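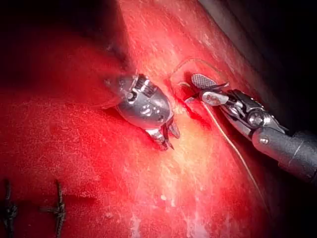
Eighteen miles is a short drive in July and a long one in December, Rizwan Niazi told the hospital board Monday night, and he would like to know which month the planners had in mind when they drew up their map.

He didn't get an answer. The board of Bresia Health voted a few minutes later to go ahead with its plan to move all scheduled surgery out of the Irkari hospital and into its larger building in Benkirane. The emergency room in Irkari stays open. So do the lab, the clinic and the pharmacy window. Anyone who needs a hernia fixed or a gallbladder out will be heading up the county road.

Bresia calls this a "care alignment." The phrase appears on the cover of the plan, which the company posted on its website over the weekend with the date 7/22/24 in the corner, and it appears a good many times after that. The words "closing" and "cut" don't appear at all, although the Irkari operating rooms will be dark by the end of December and the recovery ward behind them is going to be used for offices.

The company's case goes like this. Irkari doesn't do enough operations to keep its rooms busy. Staff are paid to be there on slow days. Benkirane has the opposite problem, with patients bumped when one case runs long. Put everything under one roof, the plan says, and the average wait for a routine operation will drop from 65 days to something "meaningfully shorter."

How much shorter is not stated. Asked for a number during the public comment period, board chair Adeel Bangash said the company didn't want to set a target it might have to revise. Asked whether a target that can't be missed is any use to the person waiting, he thanked the speaker and moved on to the next name on the list.

It is a fair question, though, and the plan doesn't help much with it. The 65 days is an average across both hospitals. There is no separate figure for Irkari in the document, and several people at the meeting said they had been seen there quickly. If the wait in Irkari is already short and the one in Benkirane is long, then folding the first into the second could lower the average, or leave it alone, or make things a good deal worse for people at this end of the county. The company must have the numbers for each site. It bills from them. It has not put them out, and a request for them was met with a promise to "circle back."

Then there are the savings. Bresia expects to spend less on staff, supplies and cleaning, and says the money will be "reinvested in patient care across the region." That may well happen. But readers with a memory will recall that Bresia used nearly the same sentence when it moved the maternity ward out of Berkorero. The promised walk-in clinic there did open. It kept evening hours for a while, then it kept daytime hours, and then the sign came down and the building went up for lease. A spokeswoman for the company said the Berkorero site had "completed its service cycle."

More than 200 people signed a petition against the Irkari move, and the pages were handed over at the start of the meeting. The chair accepted them. They weren't read aloud and they didn't come up again before the vote, which was unanimous.

Some of what was said in opposition was overheated, it should be admitted. One man called the plan a death sentence for the town. It isn't that. A scheduled operation is by its nature one that can be put on a calendar, and plenty of people already drive to Benkirane for groceries. There is also decent reason to think that surgeons who do the same procedure often tend to do it better, and a busy hospital gives them more chances. The plan makes this point and it's a good one. It would be a better one with some local results attached. The company says its outcomes are "in line with peers," without saying who the peers are.

The trouble is mostly in the small stuff, and the small stuff is where the plan gets thin. Patients who are put under can't drive themselves home. That means a second person taking a day off work, sitting in a waiting room and driving back. If the operation calls for a visit beforehand and another one after, that's three trips. Bresia says many of those visits "may be suitable" for video. Anyone who has tried to make a phone call from the low stretch past the Irkari feed store will have their own opinion of that.

There's going to be a shuttle. It gets a full page in the plan, with a map and a drawing of a smiling family. The text next to the drawing says the shuttle will run on weekdays, subject to demand and to the hiring of a driver. It leaves Irkari after the time most surgery patients are told to check in. A woman in the second row pointed this out, and there was some flipping of pages at the front table before Bangash said the schedule was a draft.

Niazi came back to the microphone near the end to ask about the road. The county has had it down for widening for as long as most people in the room have been driving on it. It floods at the culvert in spring and it doesn't get plowed first. The plan's travel estimate, he noted, appears to have come from a mapping website on a clear day. He asked if anyone on the board had driven it in snow, at five in the morning, to be somewhere by six. One member raised a hand, then lowered it when nobody else did.

The county says it has had no talks with Bresia about the road. A clerk in the public works office said she learned of the hospital plan from a neighbor.

As for jobs, the company says no one will be laid off "as a direct result" of the change. Staff in the Irkari operating rooms will be offered posts in Benkirane at the same pay. What happens to those who can't make the drive, or who have a child to get to school at this end of it, isn't covered. Two nurses who were at the meeting declined to talk about it and asked that their names be kept out of the paper. It's possible to decline an offer like that and not be counted as laid off, and that would keep the sentence in the plan perfectly true.

State approval is still needed. Bresia filed its notice before the vote was taken, according to the stamp on the form, and a written comment period is now open. Comments can be mailed or dropped off at the front desk in Irkari. The company says it will publish a summary of them, to be written by the company.

The board also approved new carpet for the Benkirane lobby and put off a discussion of parking fees until its next meeting.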